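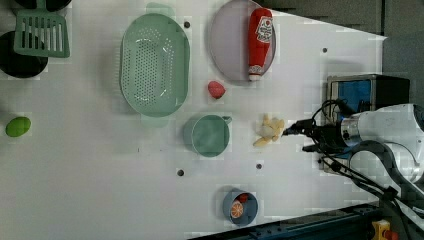 *The play kitchen on the white table, ketchup included.*

The toy library in Wulonwood opens at ten on a Tuesday, and by five past there is usually a pushchair stuck in the door. I had come to talk about play food, a subject I thought might fill a quarter of an hour, and I left after lunch with a page and a half of notes on colanders alone. The woman who looks after the kitchen sets has been doing it for 12 years. She asked me not to print her name ("everyone who needs to know who I am has already had a reminder letter from me") and then she put the kettle on and talked, very happily, for most of the morning.

The library lends out more than 400 toys, and the kitchen sets are the ones with the waiting list. She keeps them in drawstring bags, sorted by size, and she is firm that the bags were the making of it.

"We used to have boxes, lovely big boxes with lids, and the lids went missing and then the boxes split, and I spent my evenings with a roll of tape. A bag you can hang on a hook. A bag you can wash! I wish I'd thought of it when my own were little, I'd have saved myself a lot of treading on peas."

## What goes in

I wondered what makes a good set, and whether there was a list somewhere. There is, though she hardly looks at it these days.

"You want one thing to cook in and one thing to cook with, that's your start. A pan and a spatula. I like a slotted one, they love looking at you through the slots. Then something with holes. I can't tell you how much I believe in a colander. Ours is a nice pale minty green, a good big oval one, and it's been a hat and a boat and a bed for a rabbit, and now and again somebody drains something in it."

She is fond of the mint-green measuring cup too, with its short handle, and of the purple plate, big enough that a small child can lay out a whole dinner without losing half of it over the side. The blue bowl is the one that gets fought over. She has never worked out why. It's small, it's blue, and it holds an orange slice very nicely.

"And the ketchup. Oh, the ketchup. If I'm packing a bag and I can't find the ketchup I might as well not send it out, because I'll have a parent on the phone before teatime. It goes on everything. It goes on the strawberry. I had a little boy in May who put ketchup on a strawberry and gave it to me and stood there until I'd eaten it, so I ate it, and I said delicious, and then of course I had to have another."

Most of the hard pieces came from two places. The older ones are from Jorkby, a shop in the next town that closed down and let her fill the back of her car for next to nothing, and the rest were ordered from a catalogue firm called Zelleck. She prefers the Jorkby things, which she says have a bit more weight in the hand, but she admits that the Zelleck colours have held up better in the wash.

## The washing

Everything that comes back gets cleaned before it goes out again. The hard pieces are done in the sink, in warm water with a drop of washing-up liquid, and laid on tea towels overnight. She used to dry each one by hand. Her sister told her she was mad, and she has come round to that view.

"The colander looks after itself, it's the cups that hold the water. You turn them upside down and you think you've got it all, and then you pick one up in the morning and it goes straight down your sleeve. And you do have to look inside things. I've found raisins. I've found a sock. I found a door key once, and that family had been getting in through the kitchen window since the Friday."

The soft food is another matter. She held out against it for years on the grounds that it would be grubby in a week, and then a bag of it was donated from Nasrallah, the café across the road, when they cleared out their children's corner. She took it to be polite. Now she wouldn't be without it, particularly for the under-twos, who put everything in their mouths and then throw it.

"My favourite is the banana. It's half peeled, you see, with the peel coming down in flaps, and it's a lovely pale fuzzy yellow, and somebody has gone to the trouble of giving it a little blue sticker like a real one from the shop. I think that's so kind, that sticker. They didn't have to do that. The children go straight to it and try to pick it off, and it doesn't come, and they keep trying, bless them."

She puts the soft pieces through a cool wash inside a pillowcase with the end knotted, and dries them on the airer. They never go on the radiator. She had a bread roll go hard that way and it was never the same.

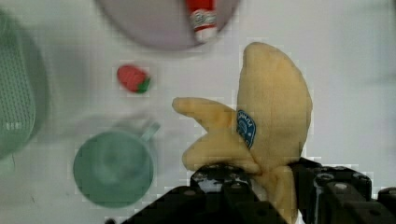
## Lost and found

A set can be borrowed for up to 4 weeks, and pieces do go astray. She doesn't charge for them. A missing slice of this or that is written on the tag, and half the time it turns up with the next thing the family brings back, or in a coat pocket at the school gate.

"I'd sooner they played with it properly and lost a bit than kept it all nice in the bag. I do say that to people when they join. Some of them look so worried! They've got it all laid out on the table at home and they're checking it off before bedtime, and I think, no, leave it, have your tea."

Before I went she let me pack a bag. I put the pan in first, as instructed, then the plate down the side, with the colander over the top of that and the small food tipped in last. She took it all out again, kindly enough, and showed me that the small things go inside the colander, so they don't sink to the bottom and get left behind when the bag is emptied. Then she went off to look for the ketchup.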